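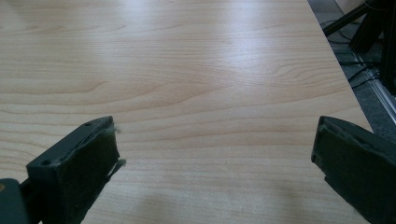
Stuck at the tide doors in Skenness – did I break my save?

Posted by Akash Mathur

Hi all, I'm hoping somebody who has played Skenness more than once can help me out, because I have been going around in circles for two evenings and I'm starting to think I've locked myself out of the ending.

I'm in the harbor area, past the lighthouse, at the long hallway with the tide doors. I have both bell tones from the chapel and I've got the lantern with the green glass. The note in the harbormaster's office says the doors open "in the order the boats came home," so I went back to the mural and copied down the boats from left to right. I rang the bells in that order and the first two doors opened fine. The third one does the grinding sound and then everything resets, including the water level, so I have to go all the way back up to the pump house and drain it again. That walk is really long if you haven't unlocked the shortcut, and I haven't.

Things I already tried: going right to left, ignoring the boat with the torn sail, and doing it with the lantern off in case the light mattered. I also quit to the main menu and came back in. My save is at 42 percent if that helps anybody figure out where I am.

The part that worries me is that I used the brass crank on the side gate before I ever went to the chapel. The game took it out of my inventory and I haven't seen another one. Was I supposed to keep that? I only have the one save slot because I didn't know you could make more (yes, I know). I really don't want to start over, I loved the opening but I don't love it enough to do the greenhouse again.

Please no spoilers for the ending itself. A nudge is fine, or the full solution for the doors is fine too, I have no pride left on this one. Playing on PC with a controller.

Charito Talavera

just restart it, the first part goes way faster when you know what you're doing. I had a bug there too but that was before the August patch so maybe yours is different. did you update?

Deepak Dhillon

You're fine, I promise! The crank is only used once and the side gate is the place for it. I did the gate early on my second run too and finished with no trouble. The game takes it away so you don't go around trying it on everything, same as it does with the greenhouse key.

Your problem is the mural. I got hung up on the same thing and was so mad when I worked it out. Boats from left to right is the order they went out. If you go up close, each boat has a little flag, and the flags are blowing different ways. Then go back to the tavern, upstairs, and read the logbook on the windowsill (it's easy to walk right past, it looks like set dressing). It lists the wind for each hour of the night. Match the flag to the wind and you get the hour each boat came in. The reason the first two doors opened for you is that the first two boats happen to be in the same spots in both lists, which I think is kind of a mean trick, but okay.

So if you just want the answer, there are 6 boats and the order is: red hull, blue hull, torn sail, the small white one, the one with the barrels, and then the black one last. Low bell for the boats with a lantern painted on the front, high bell for the others. Wait for each door to stop moving before you ring the next one. If you ring too soon it counts as a wrong note, and I'm pretty sure that gets a lot of people who have the right order.

About the walk back from the pump house – there's a ladder behind the fish crates at the bottom of the stairs. You have to kick it down from above. Go up, turn left at the railing, and there's a prompt. It cuts out nearly the whole trip and you'll want it later anyway.

Also, do make a second save before you go through the last door. Hold down the button on the save screen and it lets you copy. There's stuff in the harbor you can't get back to afterward, like the Ornar shells if you care about those. I had 4 when I went through and I'm still a little sore about it.

If you like this kind of puzzle, try Hasdale after this one. It's shorter and the music isn't as good, but the clock room is my favorite thing I've played in a long time.

Bimla Tiwari

Deepak's order worked for me, thank you! One thing to add for controller people. The high bell and the low bell are on the two triggers, and if you've swapped your triggers in the options the little icons on screen don't swap with them. So I was ringing high when I thought I was ringing low, for an entire evening. Go by the sound and ignore the icon. You can also turn on the sound captions in the menu and it'll tell you which bell it was.

Akash, the torn sail one does count, so put it back in if you were still skipping it.

Akash Mathur

Got through! It was the flags, I never once looked at the flags. I also didn't know about the ladder and I'm trying not to think about how many times I climbed those stairs. Charito, yes, I'm on the newest version, so I don't think it was a bug in my case. Made a copy of the save before the last door and now I'm going back for the shells.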